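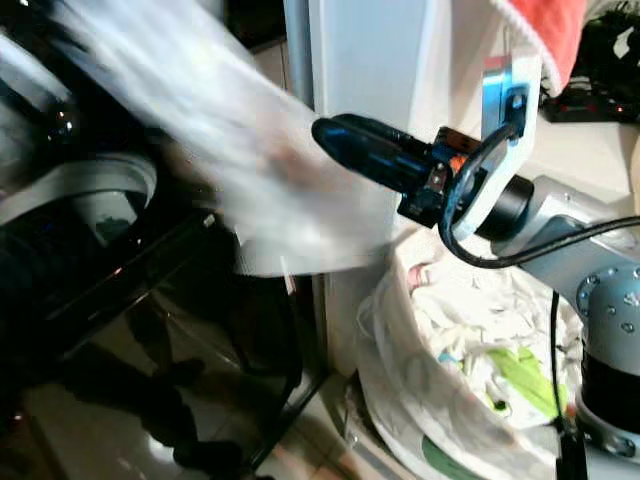
Guest Services > Staying With Us > Laundry and Linen

Laundry and Linen: Your Questions

Last updated 5/23/21

Print this page | E-mail this page

Do the cottages come with sheets and towels?

They do! Every cottage at Herden is made up before you arrive, with sheets, doonas, bath towels and a bath mat. We ask you to bring your own beach towels, as ours have a habit of heading down to the river and never coming home again.

Can I do my own washing while I'm there?

Of course you can, and plenty of families do (especially those with little ones, or anyone who has walked the Sorkudham track after rain). The guest laundry is behind the office and is open from breakfast until nine at night. Loads are $2 each, paid at the office, and there's a clothesline out the back that catches a lovely breeze in the afternoon.

What about delicates and sports gear?

Stretchy and perforated fabrics do best on a cold, gentle cycle with no softener, then dried flat in the shade. A mesh bag is a good idea for anything with straps or hooks, and the office will happily lend you one if you pop it back afterwards.
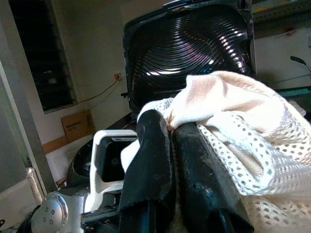 If you're at all unsure, hand washing in the trough is perfectly fine, and we keep a bottle of wool wash on the shelf above it for everyone to use.

My skin is sensitive. What do you wash the linen in?

We use Prillia unscented powder for all the bedding. If you'd like to bring your own sheets instead, just let us know when you book and we'll leave the beds bare for you.

Can I have fresh linen partway through my stay?

Stays of a week or longer include one change of linen at no charge. Extra changes can be arranged at the office, with 2 days' notice please, and a bit more than that in January when we're flat out.

I've left something behind! What now?

Oh, it happens to all of us. Ring the office on extension 528 and tell us which cottage you were in. We'll post small things home at cost, and anything bulky can wait for you at our Vandenberghe Road shed until you're next passing through.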